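Resetting Your Wikport Account Password and Recovery Details

Last revised 10 Mar 2024

Introduction

Members of the Inskip Library Consortium use a single Wikport account to borrow materials, reserve study rooms, and read licensed journals from home. This page explains how to choose a new password, how to update the recovery details held on the account, and what to do when the usual reset message does not arrive. The instructions apply to all members with a full or associate card. Visitors with a day pass do not have a Wikport account and should ask at the front desk.

Before you begin

You will need your library card number, which is printed under the barcode, and access to the email address registered on your account. If you registered before the consortium moved to Wikport, your card number may be shorter than the one the form expects. In that case, enter zeros in front of the number until the field is full.

Members whose registered email address has been closed cannot complete the reset online. Please go directly to the section titled "Recovery without email."

Requesting a reset message

1. Open the Wikport sign-in page and select "Forgot password."

2. Enter your card number without spaces. Do not enter your email address in this field. The form will accept it, but no message will be sent.

3. Select "Send code." The page will show a confirmation whether or not the card number matches an account.

4. Open the message and note the code. Codes expire after 30 minutes, and requesting a second code cancels the first.

5. Return to the same browser window and enter the code. If the window has been closed, start again from step 1.

Messages are sent in the order in which they are requested. During the annual renewal period in July, delivery may be slow. Please wait for the first message before requesting another.

Choosing a new password

The new password must contain at least 14 characters. Spaces are allowed and count toward the total. Wikport does not require capital letters, numbers, or symbols, although all of them may be used. A group of unrelated words is acceptable and is often easier to remember than a short string of mixed characters.

The system will refuse any password used previously on the same account. It will also refuse a password that contains your surname or your card number. When a password is refused, the page returns to the blank form and the code remains valid until it expires.

The consortium does not require members to change their passwords on a fixed schedule. Change yours if you have shared it, if you have used it for another service, or if you have signed in on a computer that you do not trust.
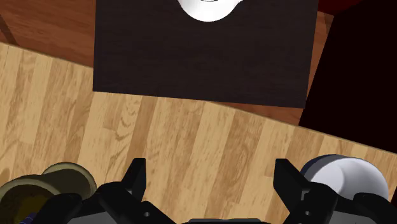 Vitória Henriques wrote that she had followed every step twice and was still returned to the sign-in page with no error, until she cleared the password saved in her browser, which had been filling in the old one each time. Members who see the same behavior should remove the saved entry for Wikport, close the browser, and type the new password by hand on the first attempt. The browser may then be allowed to save it again.

Updating recovery details

After signing in, select "Account" and then "Recovery." Two items may be stored there: a second email address and a telephone number. Neither is required, but members who store at least one can reset a password without visiting a branch.

To add a second email address, enter it and select "Verify." A link will be sent to the new address. Until the link is opened, the address is shown in gray and cannot be used for recovery.

To add a telephone number, enter the full number with area code. Extension numbers are not supported. The code is read aloud on landlines and sent as text to mobile phones.

Work and school addresses are accepted, but members should replace them before leaving the employer or school concerned.

Recovery without email

Members who cannot reach any registered address must confirm their identity in person. Bring your library card and one form of photo identification to either the Inskip or the Uston branch. The Stenel reading room does not have access to account records and cannot help with resets.

Staff will enter a new email address and issue a temporary password. The temporary password works once. You will be asked to replace it as soon as you sign in. Staff cannot see existing passwords and cannot read them back to you.

If you are unable to travel, you may name another person to attend for you. Complete Form 285, sign it, and have that person bring it together with your card and a copy of your identification.

Effect on loans and reservations

A password reset does not change due dates, holds, or room reservations. Reading lists and saved searches are also kept. Devices that were already signed in will be signed out, including the mobile app, and each must be signed in again with the new password.

Downloaded journal articles remain available. Borrowed e-books may ask you to authorize the device a second time.

Further help

Questions about this procedure may be sent through the contact form on the Wikport help page, marked for the attention of Gladys Londoño, Member Accounts. Please include the last four digits of your card number and the time of your most recent attempt. Do not include your password or any code you have received.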